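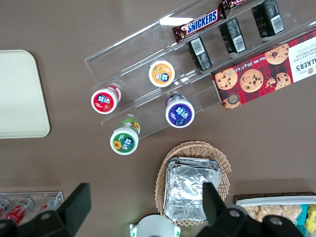 Snacks and drinks on a table, seen from just above the robot's gripper.

Rules for Robots That Pick Things Up

A robot that picks up snacks needs rules, just like a person who works in a kitchen or a store. At the Clostcombe workshop, the practice robot is called Piston. It has a gripper with two black fingers, and it works at a table with groceries on it.

Who makes the rules?

Some rules are called standards. A standard is a written agreement about how to do something safely. Experts from many countries meet, talk it over, and write it down. Other rules are made by the people who run one robot in one room. Those are called house rules. Clostcombe has 29 house rules. They are read through again every December, and old ones get changed.

Rule: Grip gently

A foil container bends if you squeeze it hard. A cookie can snap inside its box. A small bottle of yogurt drink has a thin lid. The people who set up the robot choose a limit for how hard the fingers may press, and the robot must stay under it.

Rule: Leave space

Fingers need room on both sides of the thing they are picking up. When bottles stand close together, the robot has to go slowly so it does not knock the next one. A see-through rack is extra tricky. Clear plastic can be hard for a camera to find, so the robot is tested with it many times. Piston has to finish 3,000 practice picks before its gripper program is changed.

Rule: Hands out

When the robot is moving, people keep their hands away from the table. If you want to fix something, you stop the robot first and wait until the arm is still. There is a big red stop button, and anyone in the room may press it. You will not get in trouble for pressing it.

Rule: Clean fingers

Grippers pick up crumbs and dust. They are wiped before work starts, even if all the food is in wrappers.

Words to know

Gripper: the part of a robot that holds things.
Standard: a written agreement about the right way to do a job.
House rule: a rule for one place only.

Page last checked August 1, 2026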